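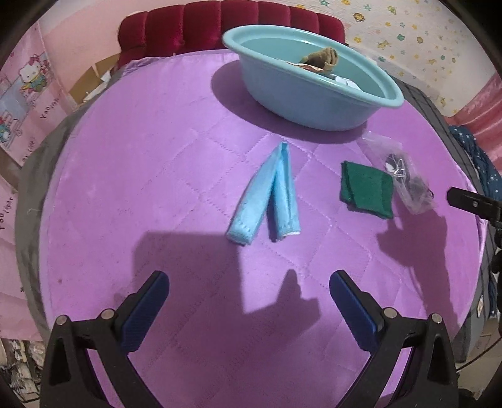

Sadeck Screen Services is a production support company working in scripted television, short film and music video. We supply set dressing, wardrobe maintenance and continuity records to producers who do not keep those departments in house. A typical bedroom set is logged item by item before it is released to the unit: a round bed with a lavender quilted satin spread, for instance, is entered by shape, colour and stitch pattern, and a light blue basin with cloths in it is entered as separate lines for basin, water and each cloth. The log goes to the script supervisor and the art department at the same time.

The company was formed by the merger of two smaller businesses, Ava Wardrobe and Druvon Props. Both names are still used on invoices for existing clients. We employ 16 permanent staff and engage casual crew by the production.

Our store holds 300 catalogued furnishing lines and a smaller wardrobe stock, organised by period and colour. Hire is charged by the shooting week. Cleaning is included for cotton and synthetics - satin, velvet and beaded garments are quoted separately. Items altered on set must be declared on the return sheet.

To date we have worked on 153 productions, mostly serial drama. The longest engagement was the family serial Zou, for which we maintained two standing sets and the principal cast wardrobe. Continuity files from completed productions are archived and can be reopened for pick-ups or a further series.

We do not represent performers and cannot forward fan mail, casting enquiries or interview requests. Those should go to the production's publicist. The store is open to account holders from 7 am, and new accounts take two working days to set up.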